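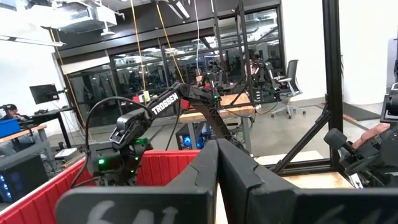 Tips > Storage > Fabric Bins

Fabric bins: what's worth doing and what isn't

I have read a lot of advice on fabric bins, and most of it seems to come from people who sell fabric bins. Buy twelve, label them all, line them up by color. I own plenty of them, in the workshop and in the hall closet, and I don't believe half of it.

Start with color. The claim goes that if every bin is a different color you'll remember what's in it. Maybe for a week. I had red for rags and blue for extension cords, and by November both held rags. One bright bin on a work table is handy, I'll give them that. It's easy to spot and people do drop things into it. Five bright bins is a toy store.

Labels. The clip-on kind fall off. I tried the Skirier ones, a pack of 4, and two were under the bench by the weekend. A strip of masking tape on the rim and a marker works as well and costs next to nothing. Press it down hard and fold one end under so you can peel it later.

Stiff sides or soft? Get stiff. A soft bin slumps as soon as it's half empty, and then you need one hand to hold it open. If you already have soft ones, cut a piece of cardboard for the bottom and two for the long sides. Adaeze Wike wrote in to recommend plastic board in place of cardboard. I'm sure it lasts longer. I'm still using the cardboard.

Don't put in:
- anything with a blade or a point
- oily rags
- loose screws, which work into the seams and stay there
- anything heavy enough that you'd need to lift it by the handles and hope

About those handles. The Vurimus bin says it is tested to 3,000 lifts. It doesn't say what was in it. Mine tore at the stitching the first winter with nothing but work gloves and a drop cloth inside. Slide your hands under the bottom and forget the handles are there.

Washing: the package says spot clean. Zaid Khasawneh says he puts his through the machine on cold and they come out fine. I tried it once and the board inside the base turned to mush, so check whether the base comes out first. For ordinary dust, turn the bin upside down outside, smack it, and run the brush end of the vacuum along the seams. White trim will look gray sooner or later. Baking soda paste did nothing for it that I could see.

The cords I gave up on. They hang from hooks now, one to a hook, and the blue bin went to the closet with the hats.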